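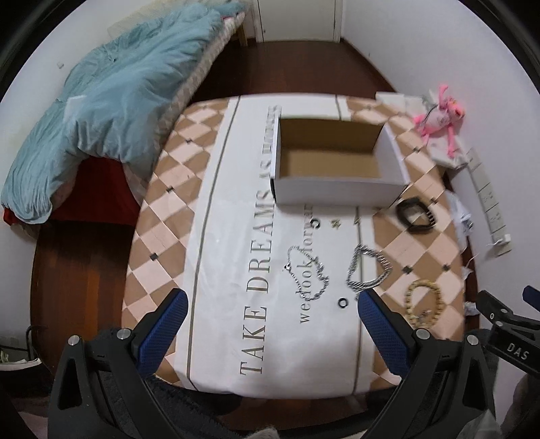 Can I change my electricity supplier if I still owe money to the old one? It depends on how much you owe and how long the bill is late. With Piltari, the limit is 200 dollars. If you are under it, the debt moves with you to the new company.

I learned this when I moved from Graldale to Prultunton in June. I had one unpaid bill, and I was afraid they would stop my request. They did not. It took two weeks and three phone calls.

Please write down your meter number before you call. I did not have it ready, so I waited in the line again – the second time it was over 6 minutes of the same piano music.

Another thing is the exit fee. My contract had one, on page 6, in small letters. If your fixed period is finished, you do not pay it. Mine had one month left, so I waited for the end of it.

My new supplier is Luo. The price for one unit is a little lower, but the daily charge is higher. For a small apartment like mine, the daily charge matters more than I thought. Compare the whole bill for the year, with your own usage from the old bills.

The final bill from the old company came by paper mail to the old address. Tell them the new one early, and ask them to repeat it back to you.

I will post again when I have my first full bill from Luo. They say it comes on a Monday.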